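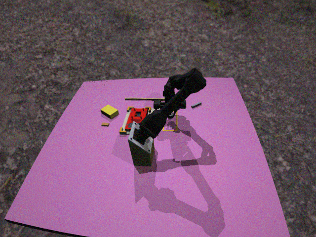

Skument assembly environment, simulated view: arm folded at the elbow, gripper beside the red fixture and close to the yellow target outline.

Stale Pose Fault: Frequently Asked Questions

Last revised May 26, 2022. Maintained by Sarita Kandpal, simulation group, Redville.

What is the stale pose fault?

It is an error in the way the assembly environment passes object positions to the Bireo motion planner after a reset. The simulator places the fixture at its new position, but the planner may go on using the position from the previous episode. The arm then follows a path that is free of collisions for the old layout and not for the current one.

In most affected episodes the difference is a few millimetres and the run finishes with a poor score. In the worst cases the gripper is driven into the side of the fixture at full approach speed.

Which versions are affected?

Skument builds 4.2 to 4.4 inclusive, when used with the Bireo planner. Build 4.1 sends positions by a different route and is not affected. Build 4.5 contains the fix. Users of the older Yeom planner do not need to do anything, although they should read the section on contact forces below.

How was it found?

An overnight batch of 1083 episodes was run to check a change to the grasp controller. The batch summary showed 27 episodes ending in a contact force above the limit, all within the first approach. The grasp controller was blamed at first and two days were lost on it. The cause became clear when the planner's own list of obstacles was written out next to the simulator's list. The two disagreed on the fixture in every one of the failed episodes.

Why did the renders look normal?

The renderer reads positions straight from the simulator. It never sees the planner's copy. The fixture, the loose parts and the target outline are all drawn where the simulator says they are, so a still taken during a faulty episode cannot be told apart from a good one until contact is made. The shadow of the arm is computed from the same data and is no help either.

Do not use renders to decide whether a run was affected. Use the logs.

How do I check my own logs?

Look for the entry "scene_sync" after each reset. A healthy episode has one entry with a sequence number matching the reset. A faulty episode has either no entry, or an entry whose number is one behind. The check script in the tools folder of build 4.5 reads logs from all earlier builds and prints the affected episodes by number.

If logging was set to "minimal", the entry is not written. Those runs should be treated as suspect and repeated.

What causes it?

After a reset the planner waits for a fresh set of positions. In the affected builds it stopped waiting after 700 ms and carried on with whatever it had. On a lightly loaded machine the positions arrive well inside that time. On a machine running many environments side by side they sometimes do not.

The time-out was meant to stop a batch hanging when the simulator had crashed. It should have raised an error. It wrote a warning at debug level, which is off by default.

Are all the objects affected, or only the fixture?

All of them are sent in the same message, so all of them can be stale. The fixture matters most. Its upper face is where the work is done and the arm has to come close to it, and the red block with its recesses leaves little clearance for the fingers. The yellow block and the rods lie clear of it on the pink surface, and a small error in their positions is more likely to show up as a missed grasp.

The target outline is a marking only. It has no collision shape and the planner does not list it. The outline can be passed through freely, and a gripper close to it is not in itself a sign of a fault.

The arm folds back sharply at the elbow in some poses. Is this part of the fault?

No. The folded pose is a permitted solution and the planner will choose it when the goal is near the pedestal. It is within joint limits. If you need to rule it out for your own reasons, set "elbow_mode" to "open" in the planner file — but expect some goals close to the base to be rejected as out of reach.

Can the fault happen on a real arm?

The same planner code runs on the bench arms at Redville, with positions supplied by the vision system instead of the simulator. The time-out was present there too. A review of the bench logs found one missed update, during a dry run with no parts on the table. There was no contact and no one was inside the guard.

Bench arms were nonetheless locked out until the fixed planner had been installed. The guard and the emergency stop are independent of the planner and were not affected at any time. They remain the only measures to be relied on for the protection of people. The planner's obstacle list is not a safety function and must not be entered as one in a risk assessment.

What does the fix change?

Three things are different in build 4.5:

The time-out now raises an error and ends the episode before the arm moves.
Each plan carries the sequence number of the positions it was made from, and the controller refuses a plan with the wrong number.
The sync warning is written at every log level, including "minimal".

The length of the time-out is unchanged. It can be raised in the planner file if a loaded machine produces too many ended episodes.

I cannot upgrade yet. Is there a workaround?

Set "reset_hold" to 900 ms. This keeps the arm still after each reset for longer than the time-out and forces a second request for positions before the first plan. It makes long batches slower and it does not cover a machine that has stalled altogether. It may not be used on bench arms.

Do I need to discard my training data?

Discard the episodes the check script lists. The rest of the batch may be kept. A policy trained on a batch that includes faulty episodes should be evaluated again on 4.5 before any figures are quoted. In our own tests the scores moved very little, but the contact force measurements did change, and earlier force plots made on 4.2 to 4.4 should be marked as withdrawn.

Do the contact forces matter to Yeom users?

Yes, to a small extent. The force limit in the environment file was set too high in 4.2, and this applies whichever planner is in use. Some hard contacts were recorded as ordinary ones. The limit has been put back to its 4.1 value.

How do I report a suspected case on 4.5?

Open a ticket in the simulation queue and attach the full log, the environment file, the planner file and the number of environments running on the machine. Please give the episode number as well. Tickets with a render and no log will be returned.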